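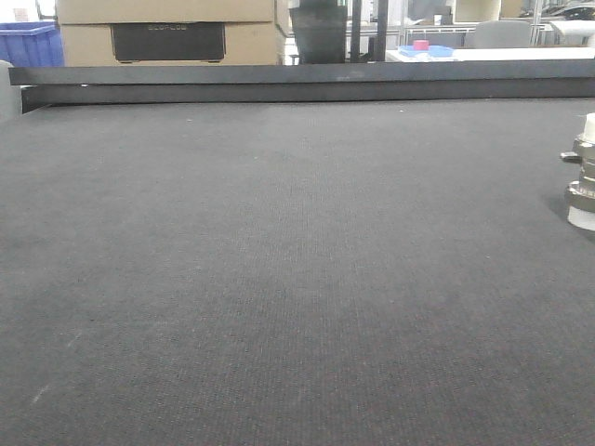
The rulebook that fits on two sides of paper

Lleucu Harries
Jul 7, 2021

Zawadi Ondieki has a laminated sheet in her hand before I've got my coat off. She looks after working practice at Brurnar, a small automation workshop in Bresby where robot arms learn to pick up, sort and put together things that were never designed with robots in mind, and the sheet is the fourth edition of the bench rules. She is very fond of it.

"The first edition was 24 pages," she says. "I was so proud of it! I had a glossary. I had a flow chart. Then I went round in January and asked people what it said about leaving a part on the bench overnight, and I got five different answers, two of them from people who'd signed it."

So she started again. The long document still exists, and so does the formal risk assessment for every cell, which she keeps up to date and will talk about at length if you let her (I did, and it was more gripping than I expected). The sheet is for the person standing at the bench with a job to do. It has to make sense to somebody on their first morning.

The opening rule is about the tabletop. Before an arm is switched on, everything that isn't part of the job comes off the surface, and whatever is left has to be named on the job card. Pens count, and so do mugs, screws and the little bag the screws came in.

"People think of safety as the big red button, and of course it's the big red button, please do know where your big red button is," Ondieki says. "But a lot of what goes wrong at a bench starts with something small that somebody stopped noticing. An arm will happily push a forgotten spanner all the way to the edge and carry on with its day."

I ask whether the rule covers the area behind the bench too, the boxes and bins and spare chairs that gather in any workshop. She laughs and turns the sheet over. Storage gets its own section, and she says it was the hardest to write. What they settled on is a reach line. Each arm has a drawing showing the furthest point it could get to with the longest tool fitted, plus a margin, and nothing is stored inside that line even if the program never sends the arm there.

"It's the 'even if' that matters," she says. "The program is what you meant to happen. The reach drawing is what the machine can do. You plan your storage around the second one."

Irja Hirvonen, who runs the test cells, joins us at this point with a tub of biscuits and a slightly different view. She was against the reach line when it was first proposed, on the grounds that it would cost them half their shelving. It didn't come to that. They moved one rack and got rid of a great many empty cartons, and she now quotes the rule to visitors. Her own favourite is further down the page, the one about speed.

Whenever a person has to be close to a moving arm, to teach it a position or look at how a part is sitting, it runs in its slow teaching mode with the hold-to-run switch in that person's hand. Nobody else may hold it for them. Brurnar's sheet then adds a step of its own. A new program is run at 30 per cent of its working speed for the first 50 cycles, with someone watching from outside the reach line, and only then does it go up.

"It's dull," says Hirvonen cheerfully. "It's really dull, and I love it. You see things at that speed. You see the cable catching. You see that the part rocks a bit when the fingers let go, and you think, right, that's going to fall over at full tilt."

Both of them are keen to say where the numbers come from. The published standards and the maker's manual set out what has to be done, and the sheet never allows anything looser than those. The 50 cycles came out of their own logbook. They went back through 400 entries for new programs and looked at when the faults had shown up. Most had appeared early on, and 50 took in nearly all of them without driving everyone up the wall. A workshop doing other work might well land on another number, and Ondieki would like them to go and look.

"Please don't copy ours," she says. "Well, copy the layout, I'm pleased with the layout. But if you take somebody else's figure, you've got no idea what it's protecting you from."

The logbook is a plain hardback, one to a bench, and it comes up again and again over the afternoon. Anything odd goes in it: a stop, a bump, a part dropped, a new scratch on the surface. Entries are short and carry initials and a time. There's no box for blame, and that was Rostam Pakzad's doing. He came to them from Katene, where he'd spent years on packing lines, and he had seen what happens to a reporting form once people think it will be used against them.

"You get beautiful empty forms," he tells me when I find him by the stores. "Page after page. I'd much sooner have a messy book with tea on it. If someone writes 'arm nudged the fixture, my fault, had the wrong tool loaded', I can do something with that. I can go and make the tools harder to mix up."

He did, too. Every tool now has its own holder with a shape that won't take any other, and the tool number is checked in the program before the first move. It took him a week and he still seems delighted by it.

What happens when the rules get in the way? Ondieki has an answer ready, and it's the last line on side two. Anybody can stop a job, and anybody can ask for a rule to be changed, by writing it in the logbook with a reason. She reads every request aloud at the monthly meeting, and the person who wrote it gets to argue for it. Edition four has three changes that came in that way. One is the rule that a part is never left standing near the edge of a bench at the end of a shift, which was asked for by Oona Leinonen when she was a month into the job.

"She just wrote, 'Why do we do this?'" says Ondieki. "And we all looked at each other. There wasn't a reason! We'd always put the last one down there and gone home."

A fifth edition is under way, prompted by the new site at Zastby, where two arms will share a single bench for the first time. Who has the right of way, and how does the person reaching in know that both have stopped and not only the nearer one? Hirvonen wants a single switch that holds the pair of them, with a lamp for each. Pakzad wants the same thing with bigger lamps. Ondieki has a blank sheet, a new pen and a firm intention of keeping it to two sides, although she did ask me, on the way out to the car park, whether I thought people would mind if the type was a little smaller.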